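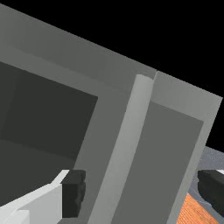
*The simulator, seen from the gripper. Grey cabinet, open compartment on the left.*

I've been at the Hidstead site for 16 years, nearly all of it in the parts store, and since September a good part of my week has been spent at a desk. The firm is bringing in robot arms to do the fetching and putting away from the small cabinets. Before an arm is allowed near a real one, it has to manage in simulation, and somebody who knows the cabinets has to watch the runs and mark them.

That somebody is me two days a week, and Kenta Ueda on the others. We sit upstairs with the Ivska project team, next to the printer.

The work is simple to explain. A run comes up on the screen from the arm's own view, very close in, with the two dark pads on either side and usually not much else but cabinet. I watch it through and mark it pass, fail or unsure. If it's a fail I write a line saying what went wrong, in the words I'd use to a new starter. "Too low." "Pulling on the post." On a full day I get through up to 90 of them.

The view takes getting used to. Everything leans. In the store I look at a cabinet square on from a yard back, and on the screen I can be right up against the divider with the whole thing tipped over and plain black where the room ought to be. I had a headache for most of the first week. Natsumi Minami, who runs the team, let us move to shorter sessions with a break between, and that sorted it.

What has changed downstairs is harder to set out. No jobs have gone. Two people who left in the spring weren't replaced, and we were told why, which I'd sooner have than not. Those still there do more of the heavy and awkward stock, the things the arms won't be handling. Some of them like it. My back wouldn't, so I can't complain about the desk.

I do miss the counter. Fitters used to come up and describe a part by waving their hands about, and I'd know what they were after. At the moment they put a request in on Zitik, the stock system, and half of them get the code wrong. A wrong code gets you a wrong part very promptly. I've raised this, and Natsumi has asked for a free text box on the form.

Pay is the other thing. Marking runs is down as "support duties" at my old grade. Kenta and I have both asked for it to be looked at, given that what we write goes straight into how the arm is set up. We have a meeting on Thursday at half past two. I'll put up a note afterwards if there is anything to say.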